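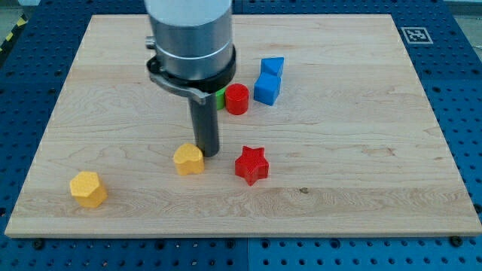 Stusgate Opens Its Board Shop to the Public With a Winter Season of Maple

January 10, 2020 is a big day at Stusgate, the small woodshop that has been making tabletops, shelves and serving boards for neighbors and local kitchens for eight years. Starting today, anyone who would like a maple board of their own can come in, look through the racks, pick the piece they like best and have it cut to size, and we could not be happier to finally be able to say so!

Until now our boards have gone out almost entirely through two furniture stores, Brollo and Uçar, who have been good friends to us and who will go on carrying our tables and shelving. But people kept knocking on the side door. They had seen a shelf at a sister-in-law's house, or they wanted a top for a little cabinet that had belonged to their grandmother, and they wanted to choose the wood themselves. After enough of those conversations (some of them very long, and a few of them over cake) we decided it was time to open the front door as well.

The winter season is all pale maple. It is a wood that rewards a second look. From across a room it reads as a plain, light surface, and then you come closer and find the wavy lines, the faint darker streaks and a warmth somewhere between honey and pink. The grain might run in a curving band through the middle of one board and keep to the front edge of another, and we leave it to each customer to decide which they would rather live with.

"I have customers who spend an hour choosing and then go back to the first one they touched," said Gülizar Güler, founder of Stusgate. "I love that. A board is going to sit in your kitchen for years and you will look at it every morning with your coffee, so please take the hour. We have chairs."

Boards in the winter season are offered in three widths, with a clean, straight front edge as standard. A rounded edge can be requested when ordering. Each one can be left bare for customers who like to do their own finishing, or oiled in the shop before pickup. Prices start at $85 for an unfinished board, and cutting to length is included. Orders are usually ready within 10 working days, though a larger tabletop can take longer, and we will always call if that is the case.

To get ready for the season the shop has put by 600 maple boards, which have been resting in the back room since July. Ekrem Çınar, who looks after the stock, has gone through the whole lot by hand, turning each piece over and sorting it by color and by how lively the grain is.

"The quiet ones go on the left and the busy ones go on the right," Çınar said. "I thought everyone would want the quiet ones. Then my own family came in and walked straight to the right side - so now I don't guess anymore."

Visitors are also welcome to bring along the thing they are trying to match. A drawer front, a cutting board, a chair leg, even a good photograph taken in daylight will help. Jarmo Mäkelä will be at the front counter on most afternoons to talk over measurements, and he asks only that people measure twice at home and write the numbers down, preferably on something larger than a gum wrapper.

Offcuts will be sold from a bin near the door, priced by the piece. They are a nice size for trivets, small shelves and school projects, and teachers are invited to get in touch about setting a box aside for their classes.

The shop is open Tuesday through Saturday, from morning until late afternoon. No appointment is needed to look around, but customers ordering a full tabletop are encouraged to call ahead so that there is time to pull a few boards and lay them out.

About Stusgate
Stusgate makes boards, shelves and tabletops in solid wood for homes and small businesses. Its work is sold at the shop and through Brollo and Uçar.

Press contact
Yiğit Çetinkaya, Stusgate
Photographs and sample pieces are available on request.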